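Skado Solar Filter Guide
Section 4: Fitting the filter and finding the sun
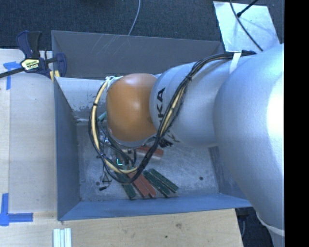

Grarnport asks whether the filter can go on after the telescope is already pointed at the sun. It cannot. Fit it first, with the front cap still in place.

1. Turn the telescope at least 26 degrees away from the sun.
2. Remove the finder scope or cap both of its ends.
3. Hold the filter up to a bright lamp. Discard it if any pinhole shows.
4. Take off the front cap and seat the filter ring fully. Tighten the three screws by hand.
5. Aim by the shadow of the tube. The shadow is smallest when the sun is centered.
6. Focus on the edge of the disk, then on a sunspot.

Caution: Never use an eyepiece filter in place of the front filter.

Note: For prominences, use the Cludent narrowband unit (Section 6). Allow 21 minutes for it to reach working temperature.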